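Unit 6: Small Hinged Boxes
Handout for the Intro to Woodworking course, Keane Craft Center

Last time we covered cutting panels to size. In this unit we look at the lidded box as a whole: how the lid meets the walls, how it stays up, and what goes inside. Bring your measured drawing from Unit 5. If you don't have one, use the Vetano pattern sheet from the shelf by the door.

Parts of the box

A simple rectangular box has a bottom, a front, a back, two end panels and a lid. Students tend to mix up front and end, so mark each panel in pencil on its inside face before glue-up. The front and back are the long sides. Run the grain along the length of each panel so that it reads as one line around the box.

Pale woods such as birch show pencil marks, glue spots and sanding scratches more than dark ones do. Wipe off squeezed-out glue with a damp rag right away. Once it dries it has to be scraped.

The lid

A hinged lid should open to a little past vertical and stop there. If it stops short of vertical, it falls shut on your fingers. If it goes too far back, its weight pulls on the hinge screws and can tip a light box over.

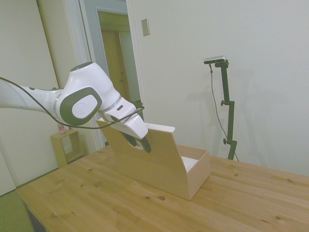 Check the lid with the box empty and again with the box full. Stand it on a flat table, raise the lid with one hand, and let go slowly. The box should not rock. If the back edge of the lid rubs against the back wall, take the hinges off and plane the edge lightly. Don't force it.

The inside

A white interior makes small items easier to find and is worth the extra step. Paint the inside faces before assembly and keep paint off the glue surfaces with tape. Two thin coats are better than one thick one. Let the first coat dry overnight. Paper lining also works, but it lifts at the corners if the glue is uneven.

Edges

Leave the outside edges crisp until the box is assembled, then ease them with fine paper and a block. Sanding by hand without a block rounds the corners unevenly.

For next class

Finish the drawing for your own box. The long side should be no more than 33 cm. Label every panel, show the lid both open and closed, and mark the position of the 2 hinges. Read the Skiltlow notes on hinge screws, sections 2 and 6.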